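Subject: Re: [skikex-club] Shop task, where are we?
Date: 27th February

On the list, one of our first-years wrote:
> Hi all, I missed the last two sessions with exams. Could somebody
> say where the shop task has got to? Last I heard we were still
> arguing over baskets, and I don't want to turn up and rewrite
> something that's already been done. Also, is the Flilley entry
> form in yet?

Hi, and welcome back! Form's in, fee's paid, we are entered as Skikex B because the A slot went to the line followers (they were quicker with the paperwork, fair play to them).

The basket argument is over. We went with the plastic one with the slots down the sides, and the drinks are first on the picking list now, before any of the boxes or packets. I know some of you wanted to start with the carton as it has nice flat sides, but the bottle is what the Flilley rules give the most points for, so bottle first it is. This is the arm with the amber drink down in the basket:

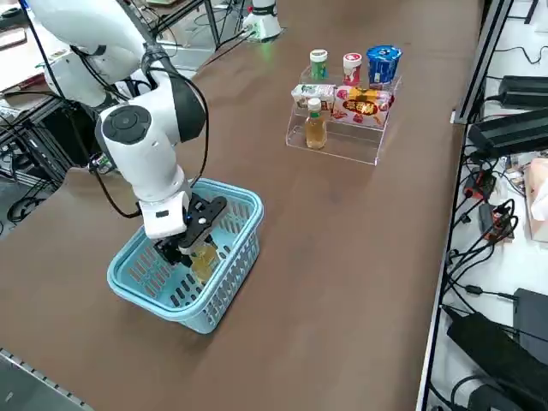
How many goes does each team get on the day?

Each team gets 17 attempts, spread over the morning and the afternoon, and the best ten count.

I'm putting that in because three separate people have asked me this week and the rules page hides it right at the bottom, under the parking.

Now, the code. The Negash branch is the one to use, please don't push anything to the old one, I'm still finding bits of it in places I don't want it. We have 410 recorded runs on there so far and I'd love to get to 800 before we break for Easter. After that it gets harder to find evenings when enough of us are free, and I would rather be tidying up in spring than still recording. The big target of 2,000 that somebody wrote on the whiteboard can wait until August, when the Justirier summer school lets us have the long days.

The thing I'd most like help with is the soft pouch. Bottles and tubs have an obvious place to get hold of them, but a pouch can fold over any way it likes, and it lies right up against its neighbours when the rack is full. I've got two ideas. One is to take the round tub with the blue lid first so there's more room to get at the pouch, the other is to come at it from the end. I lean towards the first one but it does mean changing the order again (sorry, sorry). Have a look at how tightly it all packs together and tell me what you think:
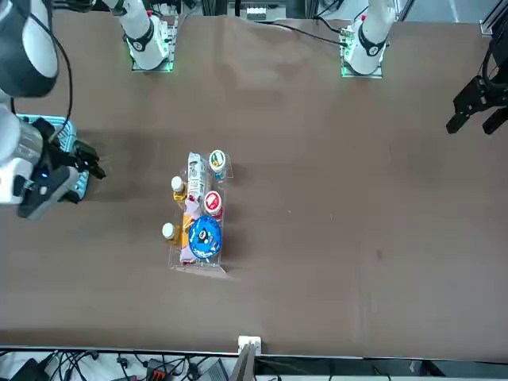 Full rack from overhead, basket on the left.

If you've got half an hour before the next session, read through the grip settings file and write your comments in it, even if they're only "what does this mean". Some of those names made sense to me at eleven at night and don't any more.

Oh, and whoever has the long hex key, please bring it back!

See you Tuesday, usual time, side door.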